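Thread on painting a small room a dark colour, as a few of you asked after I mentioned it last week. I've done two of these now, one in my own house and one for my neighbour Sena Aryee. Long one, mute if you're not decorating.

1/ Start with the walls, not the paint. Dark colours show every dent and every badly filled screw hole. I spent two evenings filling and sanding before I opened a tin. Run your hand over the plaster with the lights off and a torch held flat to the wall. You'll find things.

2/ Wash the walls. Sugar soap, then plain water, then leave them overnight. I skipped the plain water in the first room and the paint went patchy by the skirting.

3/ Ask for a tinted undercoat. The shop will mix you a grey or a dull blue if you tell them what's going on top. White undercoat under navy means an extra coat, and a tin of decent dark paint isn't cheap. Mine was £40 and I needed two.

4/ Testers. Paint them on lining paper, not on the wall, and move the paper about during the day. The first blue I liked at noon was black by teatime. Sena went through five before she picked one.

5/ The landlord question. Sena rents through Talldale and had to get it in writing. She emailed on a Thursday and it took most of a month. They agreed, with the condition that she puts it back to white when she leaves. Worth knowing that going back to white is the worse job of the two.

6/ Cutting in. Use a proper angled brush and do one wall at a time, so the edge is still wet when you come along with the roller. If the edge dries first you get a band round the wall like a picture frame. I did this twice. It doesn't go away with the next coat, you have to sand it.

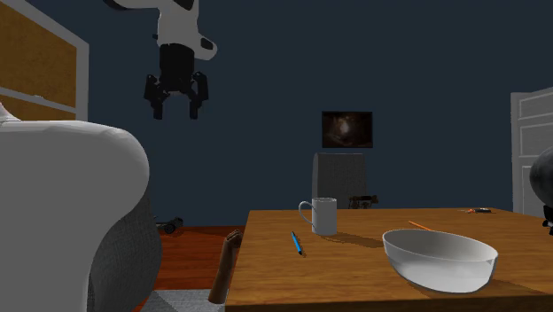

7/ Do you have to paint the ceiling dark as well?

It's a matter of taste, but in a low room I'd leave it white. A dark ceiling can look very good in a tall room with plenty of lamps. My box room ceiling is low and I wanted what light there was.

8/ Woodwork. I kept all mine white. Two coats of water-based satin, and I did it after the walls. People argue about the order. Catherine Imrie, who taught me to use a roller years ago, always does woodwork first and masks it. She gets a cleaner line than me. I don't have the patience for the masking.

9/ If you do mask, pull the tape while the last coat is still a bit soft, slowly and back on itself. Left until the next day it brought a strip of paint off with it by the window.

10/ Drying. In November, with the heating low, the first coat took far longer than the tin said. Leave it. I went over one corner too early and the roller dragged it straight off the wall. Open a window a crack and go and do something else.

11/ Lighting matters more than I expected. One ceiling bulb in a navy room is grim. I've got two lamps on warm bulbs and moved one of them three times before it was right. Do this before you decide you hate the colour.

12/ Marks. Flat matt scuffs if you so much as brush past with a bag. I touch mine up with a small sponge, dabbing and not wiping. Keep some paint back in a jar and write the name and the mix code on the lid. I lost the code for my hall and never matched it.

13/ Costs, for those who asked. Paint £80, undercoat £25, filler, sandpaper and tape £35 between them. I already had brushes. Sena paid £55 for hers from scratch, tray and dust sheet included, but she did one wall and left the other three pale.

14/ One wall or four? I prefer four. Sena's one wall looks good because it's the one facing the door. If it had been the window wall I don't think it would have worked, the glare makes it hard to see the colour at all.

15/ Someone has asked about the floor. It's next. I've got old boards with gaps in them and no plan yet, so if you've filled gaps with slivers or with string I'd like to hear how it held up over a winter. Replies are open.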